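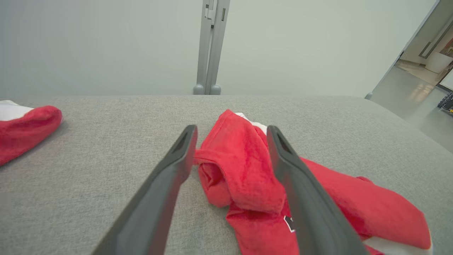
공유 작업장 의류 정리 로봇 제작 지원사업
10월 진행 보고

수신: 마짐분 공작기금 사업 담당 파라 탐부난 님
작성: 레트노 위수안 (제작 책임)
사업명: 오톤 (가정용 의류 정리 팔)

1. 요약

지난 보고 이후 그리퍼 손가락을 새로 제작해 장착했고, 손목 카메라의 위치를 확정했습니다. 구겨진 옷을 집어 드는 동작은 시험 단계에 들어갔습니다. 접기 동작은 아직 시작하지 못했으며, 계획보다 2주 늦습니다. 지연 사유와 변경된 일정은 4항과 6항에 적었습니다. 예산 증액은 요청하지 않습니다.

2. 이번 기간에 한 일

손가락. 처음 쓰던 손가락은 끝이 넓고 평평해서 얇은 천은 잘 잡았지만 두꺼운 천에서는 주름 위로 미끄러졌습니다. 나탈리아 세이샤스가 끝으로 갈수록 좁아지는 형태로 다시 설계했고, 끝부분에 작은 홈을 넣었습니다. 최종안까지 시제품을 여덟 번 출력했습니다. 앞의 세 번은 치수 문제였고 나머지는 홈의 깊이와 위치를 조정한 것입니다. 현재 장착된 것은 여덟 번째 시제품입니다.

카메라. 손목 아래쪽에 있던 고정대를 위쪽으로 옮겼습니다. 두 손가락 끝과 그 사이의 옷이 한 화면에 들어오고, 작업면의 먼 쪽 가장자리까지 보입니다. 케이블이 관절에 걸리는 문제가 있어 경로를 한 번 바꾸었습니다.

작업면. 합판 위에서 시험할 때는 손가락 끝이 바닥에 닿으면 팔이 바로 정지했습니다. 회색 천을 씌운 푹신한 면으로 바꾼 뒤에는 조금 눌려도 동작이 이어집니다. 대신 높이 기준이 일정하지 않아 보정 절차를 추가했습니다.

시험용 옷. 빨간색 옷부터 시작했습니다. 회색 면과 구분이 쉬워 인식 쪽 변수를 줄일 수 있습니다. 회색이나 흰색 옷은 집기 동작이 안정된 다음에 다룹니다.

3. 시험 결과

화요일 저녁 시험에서 구겨 놓은 옷 한 벌을 집어 드는 동작을 80회 반복했습니다. 이 중 17회 실패했습니다. 아이샤 나이르가 기록을 정리했고, 실패는 대체로 다음 유형에 속합니다.

주름의 높이가 낮아 손가락이 천 위를 스치고 지나간 경우
옷과 함께 작업면의 천까지 집은 경우
들어 올리는 도중 옷의 무게가 한쪽으로 쏠려 빠진 경우

가장 많은 것은 첫 번째 유형입니다. 접근 각도를 더 세우면 줄어들 것으로 보고 있으나 아직 확인하지 못했습니다. 두 번째 유형은 높이 보정을 시험 시작 전에만 하고 중간에 다시 하지 않은 것과 관련이 있어 보입니다. 다음 시험부터는 중간 보정을 넣습니다.

두 벌을 같은 면에 올려놓고 한 벌만 고르는 시험은 예비로만 해 보았습니다. 서로 떨어져 있으면 문제가 없었고, 겹치면 경계를 잘못 잡았습니다. 횟수가 적어 수치는 보고하지 않습니다.

4. 지연 사유

곤드톤에 주문한 서보 모터의 납품이 늦었습니다. 받은 모터 중 하나는 초기 불량으로 교환했습니다. 교환품을 기다리는 동안 손가락 설계를 먼저 진행했기 때문에 전체 지연은 2주에 그쳤습니다.

작업장 이용 시간도 영향을 주었습니다. 같은 시간대에 목공반이 집진기를 쓰면 전원 용량 때문에 팔을 함께 돌릴 수 없습니다. 작업장 운영을 맡은 유핀 통숙과 협의해 화요일 저녁은 우리 쪽이 우선 사용하기로 했습니다.

5. 예산

모터와 구동부는 집행을 마쳤습니다. 불량품 교환에는 추가 비용이 들지 않았습니다. 출력용 소재는 시제품이 늘어나 계획보다 많이 썼고, 초과분은 케이블 항목의 잔액에서 충당했습니다. 항목 간 이동은 협약서의 허용 범위 안에 있으며 영수증은 정산표에 첨부했습니다. 빈다리 제어 보드의 예비품 구입은 다음 기간으로 미루었습니다.

6. 다음 기간 계획

접근 각도를 바꾸어 집기 시험을 같은 횟수로 다시 합니다. 결과가 나아지면 소매나 밑단을 찾아 잡는 동작으로 넘어가고, 그렇지 않으면 손가락 끝에 고무를 덧대는 방안을 먼저 시험합니다. 겹친 옷의 분리는 그 뒤에 다룹니다. 접기는 수건처럼 네모난 천부터 시작하며, 최대 8회까지 연속으로 사람의 개입 없이 동작하는 것을 다음 보고의 목표로 잡았습니다.

비상정지 스위치도 옮겨야 합니다. 지금은 조작자 오른쪽에만 있어 왼쪽에서 옷을 놓는 사람이 닿지 않습니다. 스위치를 하나 더 다는 작업은 나탈리아가 맡고, 완료 전까지는 두 사람이 있을 때만 팔을 작동합니다.

7. 확인 요청 사항

접기 단계의 중간 점검일을 2주 늦추는 것에 대해 승인을 부탁드립니다. 최종 보고 기한은 그대로 둡니다. 점검 때 작업장을 방문하신다면 팔을 작동할 수 있는 화요일 저녁이 좋습니다.

첨부: 정산표, 시험 기록표, 손가락 도면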